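From: Bontu Weldu
To: Letville Home Water list
Date: 2022-01-19
Subject: Re: Hardness readings on the east side

Bontu Mamo wrote:
> My strip showed 200 ppm in July and 383 last week.
> Same kitchen tap, same brand of strip. Has anyone
> else on the east side seen it go up like this?

Mine went up too, though I don't have a July number to set against it. The town switches wells in winter and the Grarkness well has always run harder.

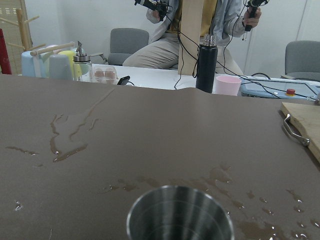

Strips are fine for a rough idea but they drift once the tube has been opened. I'd do the drop test before spending money on a softener. Use a clean container and dry the outside before you pour. Water spilled on the table, like the puddles and streaks near that steel cup, is water you thought was in your sample, and the drop count will be off.

Run the tap for 4 minutes first. If you already have a Wurex filter on the line, take the sample ahead of it — the cartridge changes the reading.
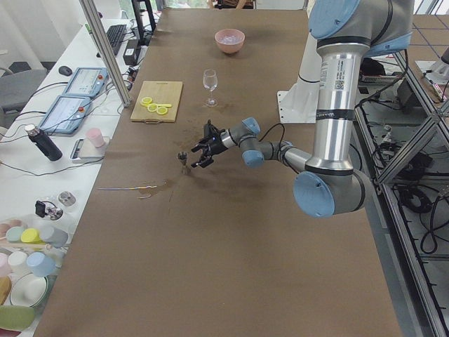

Do the test twice and write down both results. If they differ by more than 2 drops, do a third. Send me what you get, with your street, and I'll add it to the sheet before I call the water office.

Bontu W.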